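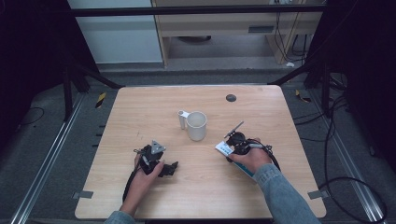 White mug on the square table, handle to the left.

Hemilbridge Tabletop Mugs
README, updated 2 Sep 2024

Hemilbridge is a collection of colour stills and short clips of everyday drinkware on a table. It grew out of the Monti crockery list, which had plenty of plates and bowls but very few mugs. This part covers mugs only. Glasses and travel cups are in Clarevov.

Contents
2653 stills
100 short clips
6 mug types, sorted by shape and handle
labels.csv, one row per still
notes.txt, corrections since June

Labels
Each row gives the mug type, body colour, handle direction and where the mug stands on the table. Handle direction is given from the near side of the table — left, right, toward or away. If the handle is hidden behind the body, the field says "hidden". Colour is the main outside colour only. A white mug with a coloured rim is still labelled white.

The grommet hole near the back edge of the table is not labelled as an object. Use it as a reference point if you need to compare positions between stills.

Known problems
White mugs are over-represented. Grey and cream were mixed up in the first release and have been relabelled, but a few rows may still be wrong. Material is labelled as plastic, ceramic or enamel, and 2 of the mug types have no enamel version.

Folders
Stills are filed by mug type, then by handle direction. Clips sit in their own folder and have no position labels yet.

Corrections
Send the file name and the row number to the Gotudell data desk. Fixes go into notes.txt first and are merged at the next release.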